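4. 手持ちグリッパーの準備と、担当者の仕事の変更

この章は、Cidardale作業室で検査台を担当する方のために書きました。Drestentの自動搬送を始める前に、必ず最後まで読んでください。3章の電源の確認がまだの方は、先に3章を行ってください。

4.1 始める前に

自動搬送を入れたあと、品物を棚から出して台に置く仕事は、ロボットが担当します。人の仕事は、動作を教えること、結果を見ること、異常のときに止めることの三つになります。置く作業が減りますので、立っている時間は短くなりますが、画面を見る時間は長くなります。目が疲れた方は、班長に言って交代してください。交代は評価に関係しません。

動作を教えるときは、手持ちグリッパーを使います。握り方に慣れるまで、少し時間がかかります。

4.2 手順

1. マスクを着けます。袖の長い服の場合は、袖口を留めてください。
2. グリッパーの指パッドを見ます。内側の黒い細かい網目に、ごみや糸くずが付いていないことを確かめます。
3. 網目が汚れているときは、乾いた布で軽くふきます。アルコールは使わないでください。
4. グリッパーを登録します。画面に番号3747を入れて、「確認」を押します。
5. 指をゆっくり開いて、ゆっくり閉じます。これを16回くり返します。途中で引っかかりを感じたら、そこでやめて、4.4を見てください。
6. 台の前に立ち、品物をつかんで、置く場所まで運びます。急がないで、いつもの自分の速さで行ってください。
7. 終わったら「保存」を押します。記録の名前には、自分の名前を入れないでください。担当番号だけを入れます。

注:手順6では、上手な動作だけを選ぶ必要はありません。つかみ直した動作も、そのまま保存してください。

4.3 注意

・ガラスや曲面の近くでは、グリッパーの先より胴体のほうが先に当たることがあります。手首を回す前に、横のすき間を見てください。
・二人で作業するときは、グリッパーを持つ人が合図を出します。もう一人の方は、合図の前に手を出さないでください。
・記録の中に同じ部屋の人が入ることがあります。入りたくない方には、開始の前に声をかけて、場所を移ってもらいます。

4.4 うまく動かないとき

画面に「168」と出たら、登録が切れています。手順4からやり直してください。やり直しても同じ表示が出る場合は、Perićの窓口に連絡します。自分でねじを外さないでください。

4.5 これまでの手作業について

搬送が止まった日のために、手で置くやり方も続けて練習します。練習は5月から、各班で行います。古い手順書は捨てないで、検査台の引き出しに入れておいてください。手で行った分は、これまでと同じ用紙に書きます。 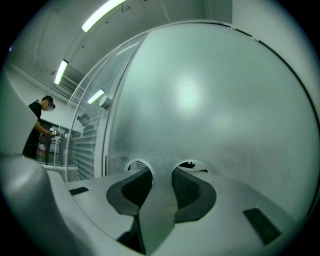

Zoila Urrego

この章の日本語にわかりにくいところがありましたら、節の番号を書いて知らせてください。次の版で直します。5章では、保存した記録の確認と削除を説明します。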